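Körbe, Körbe, Körbe: Narnow räumt um

Ich wollte eigentlich nur Brötchenkörbe für unser Vereinsfrühstück suchen und bin dann doch den halben Vormittag bei Stera hängen geblieben! Der kleine Haushaltsladen in Narnow hat seit Februar eine eigene Ecke für Geflochtenes, und Renu Pathak, der das Geschäft gehört, hat mir gleich erklärt, worauf ich beim Flechtwerk achten soll (auf die Ränder nämlich, da geht es meistens zuerst kaputt).
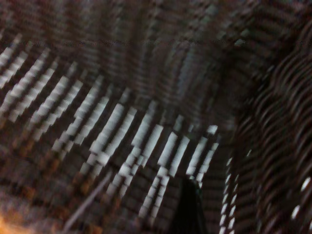 Helle Streifen auf dunklem Grund, ganz nah dran.

Zur Auswahl für unser Frühstück standen am Ende zwei Modelle aus Kunstrattan, ein warmes Orangebraun und ein sehr dunkles Braun. Das helle ist flach wie ein Tablett, das dunkle wirkt tiefer. Mein Mann wäre sofort für das dunkle gewesen, wegen der Krümel und der Kaffeeflecken, aber ich finde ja, dass Brötchen auf Karamell viel schöner aussehen.

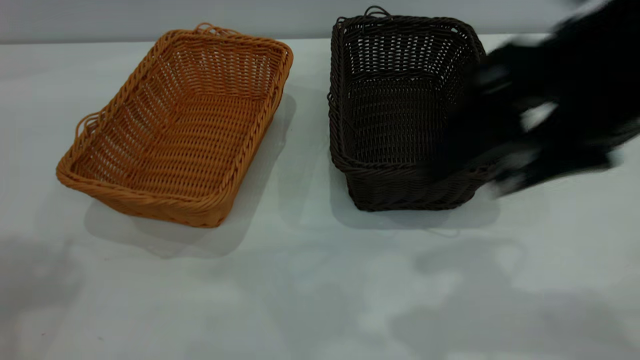
Was die Ecke bietet

Insgesamt führt der Laden jetzt 109 Körbe und Schalen, vom Schlüsselkörbchen bis zur Truhe. Ein Teil kommt vom Großhändler Ghorbani, den Rest sucht Renu Pathak selbst aus. Kunstrattan darf man feucht abwischen, bei Weide ist sie strenger — da gibt es einen Pinsel mit nach Hause und einen ernsten Blick dazu. Besonders gut gefallen mir die kleinen Schlaufengriffe.
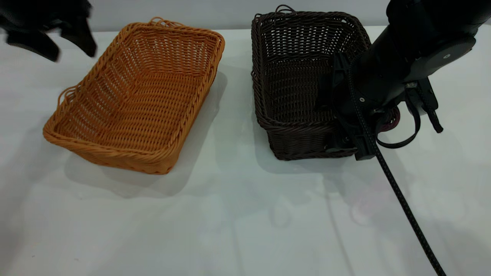
Für das Frühstück brauchen wir neun Stück, und weil Esmaeil Shahbazi vom Vorstand schon wieder mit mehr Gästen rechnet als letztes Jahr, habe ich vorsichtshalber noch ein paar zurücklegen lassen. Umtauschen geht, hat man mir versprochen! Bezahlt wird aus der Kasse vom Sommerfest, da sind noch 383 Euro drin.

Geworden ist es übrigens der helle mit dem gedrehten Rand, ich habe mich also durchgesetzt.

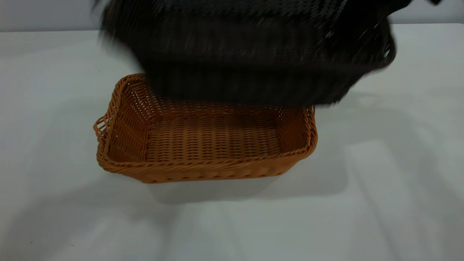 Narnow, im Februar

Wer selbst stöbern will: Die Korbecke ist gleich hinter der Kasse links, geöffnet ist ab 9 Uhr. Gebrauchte Körbe nimmt der Laden auch an, sie gehen an die Kleiderstube und werden dort für fünf Euro das Stück weitergegeben.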